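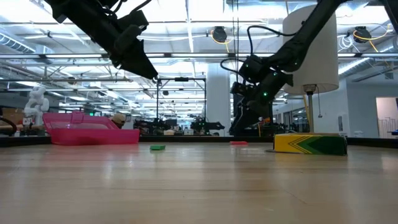
Home Contents Figures References Next section
11 min read

3.2 Items and table surface

The Terirell item set was put together to study how people talk about small objects left on a table before the table is cleared. Each layout uses a handful of items that differ in color, shape and size. An item is kept in the set only if adults who have not seen it before can pick it out from a short phrase. Items that needed more than two attempts in the pilot were dropped, and so were near duplicates in the same color.

Figure 2 gives one of the layouts with four items. A bright pink translucent container is at the far left, with a green block next to it and slightly nearer. A flat red block is farther back, and a yellow and green cardboard box lies on its side at the right. The two blocks are small compared with the container and the box. We treat the container as a possible destination for other items and the remaining three as items to be put away, although writers were not told this and did not always agree.

The choice of a light wooden tabletop follows Claeys (our earlier report, Section 2), where a matte gray surface made the color terms easier than they would be in a home. The glossy wood has two effects on the written phrases. First, it reflects the lights overhead as pale streaks, and a pinkish reflection is present at the left of Figure 2. Second, seams and scratches in the planks offer landmarks that some writers use ("the one near the seam"). Such phrases were accepted if a second reader could resolve them without help. The black border along the far side of the table was used as a landmark more often than the planks were.

3.3 Collection of phrases

Phrases were collected from 299 adults recruited through Wolis, a local panel service. Each person was given a set of layouts and asked to write one instruction per layout for clearing the table. After removal of blank and repeated entries, 828 instructions remained. Another 29 were set aside as ambiguous and are treated separately in Section 5. No limit was placed on length, and a few instructions ran up to 600 characters, mostly where the writer had listed every item and its neighbors.

Instructions were split into item phrases by Jasper Claeys and checked by a second reader from Irkeson. Disagreements were settled by discussion. A phrase was coded as color only, shape only, color plus shape, or position. Phrases naming an assumed use were coded apart from these. The container gave rise to most of this last group, with terms such as "tray," "bin" and "case" all in use. None of these was corrected, and all three are counted as valid references to the same item.

The box raised a separate problem. It carries two main colors, and slanting green stripes meet in a chevron between its yellow and dark green sections. Writers who called it "the green one" produced a conflict with the green block. We scored such phrases as incomplete unless a size or position term was also given. "The yellow box" was scored as complete in the same layout, as no other item of the four is yellow. The same rule was applied to all two-color items in the set.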